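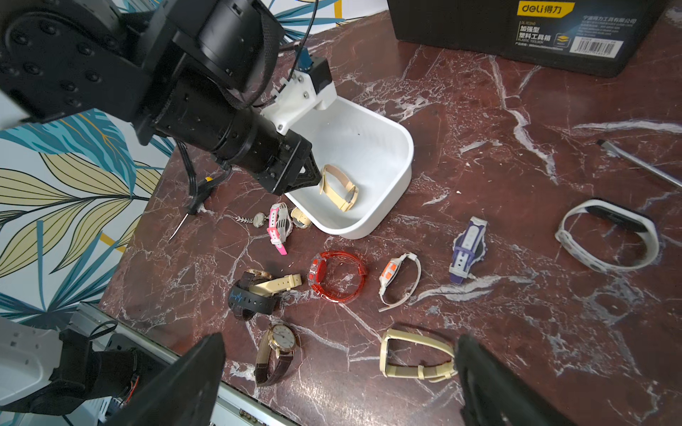 Jaletus J2 wrist camera bracket kit: four months on a two-armed cell

Price paid: $1180 for the pair, plus freight to Saltville
Used on: a two-armed table cell sorting small second-hand goods
Verdict: good bracket, poor cable parts, average instructions

I look after one cell in a small workshop in Saltville. It has two black arms over a marble-topped table, and most of its work is picking wristwatches off the table and putting them in a white plastic tray. The watches are whatever comes in: kids' watches, fitness bands, dress watches on leather straps. They're a fair test of a wrist camera. Straps overlap, buckles sit at odd angles, and there's nothing much to tell a cream silicone band from a cream leather one at arm's length.

We had been running our own printed brackets, which cracked at the screw holes every few weeks. In May I replaced both with the Jaletus kit.

What's in the box

You get two white brackets, the small silver screws to suit, two camera leads, a bag of cable ties, a hex key and a folded sheet of instructions. The camera isn't included. The sheet covers three arm models, and ours was the last one, printed smaller than the others. The hex key is soft and I'd rounded it off by the second bracket. Use your own.

Fitting

Allow a morning for two arms. Park the arm with the wrist low and the gripper over the table, then power down and lock off. The bracket clamps to the arm and shouldn't need any of the existing bolts touched. On our left arm the clamp went on first go. On the right it fouled the edge of a joint cover by a hair, and I took a file to the inside of the clamp. Caldeira, who sold me the kit, told me later that there's a revised clamp and sent one at no charge. I haven't fitted it, as the filed one is holding.

Do the screws up in a cross pattern and only nip them until the camera is aimed. You want the gripper finger in view along with enough of the tray to see the near lip and the space around it. I had ours aimed too far forward at first and lost sight of the finger tip when the gripper was nearly closed. Tilting it back a touch fixed that, and then the screws got their final turn with a dab of medium thread locker.

Cables

I'd mark the kit down here. The supplied lead is thin and black and a good length, but the ties are far too stiff for a moving joint. Two of them had started to bite into the jacket after the first month. I cut them all off and used hook-and-loop wrap instead, with a slack loop at each joint. Run the arm slowly through its full reach before you settle the loops. Ours was fine everywhere except with the wrist turned hard over, where the lead came up tight.

Keep the camera lead separate from the heavier bundle under the arm. The instructions show them tied together. When I did it that way the bundle tugged on the lead each time the arm came down to the table, and the picture dropped out two or three times a shift.

Calibration

The kit works with Netura, the free calibration program most of the cheaper cells use. The sheet asks for 100 poses. I did that once and then tried it with half as many and couldn't pick the difference on the table. Do the second arm straight after the first, before anyone bumps anything.

Upkeep

The sheet says to check the screws every 2000 cycles. I do it then and haven't found one loose since the thread locker went on. I wipe the lens at the same time and look over the lead where it leaves the bracket. Recalibration is meant to be due at 4000 cycles. We've done it on time twice and the correction was tiny on both occasions.

One thing to watch is tools. I tend to leave a driver lying on the table after I've adjusted something, and the arm has no idea it isn't stock. Put everything back in the toolbox and move the toolbox out of reach before restarting.

What I didn't like

The ties and the hex key are rubbish for the money. White was an odd choice of colour as well, and every greasy fingerprint shows. Spare leads can only be bought in pairs.

What I did like

The bracket is stiff. Our printed ones had a wobble you could see whenever the arm stopped short, and that's gone. Missed picks on narrow straps are well down. If you run a single arm and your own bracket isn't breaking, I'd hold off. With two arms and a box of cracked brackets under the bench, I'd buy it again and throw the ties away on the first day.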